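Lumau Permafrost Monitoring and Outreach Project
Progress report to the Famivico Fund
2/5/20

Dear friends at Famivico,

It has been a full and rather tiring winter, and we are very glad to be able to tell you how your money has been put to work. The ground under Lumau is still warming, the community is still worried about it, and we now have a much better picture of where the trouble lies than we did when we last wrote to you in July.

The biggest piece of news is that all 19 of the boreholes we promised are drilled, lined and fitted with temperature strings. Four of them (the ones along the airstrip road) went in later than planned, as the drill crew was held up in Jimesdale waiting on a part, and then the river froze late and the ice road with it. The readings now come in every hour, and we have put together 878 station-days of clean data so far. That's a little short of what we had hoped for, but the gaps are small and mostly fall in the first weeks, when we were still learning how the loggers behave in deep cold.

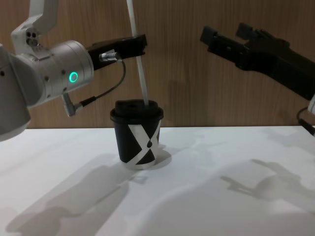 Several people at the winter meeting in Lumau said that the numbers were fine but they wanted to know what would happen to the fuel tanks, and whether anyone in the territorial government would read our findings before the next building season. We took that to heart. A short summary in plain language is being written now for the council and for the two departments that share responsibility for the tank farm – and sorting out which of them answers for what has been a small education in itself!

More than 60 residents came to that meeting, on a night when the wind was really something, and stayed well past the time we had booked the hall for. A good many spoke about cabins that have shifted and trails that can't be used the way they once were. With their permission, we are adding these accounts to the Khúc map series, so that the places people named will sit alongside the borehole records.

Spending is close to budget. Freight cost more than we allowed for, and we covered the difference from the travel line, as your office kindly agreed. We would like to carry the unspent part of the training money into the spring, when two local students will start learning to service the loggers.

Our next jobs are the thaw-season survey and the summary for the council, and we will send you a copy of the second as soon as it is ready.

With warm thanks from all of us on the Lumau project team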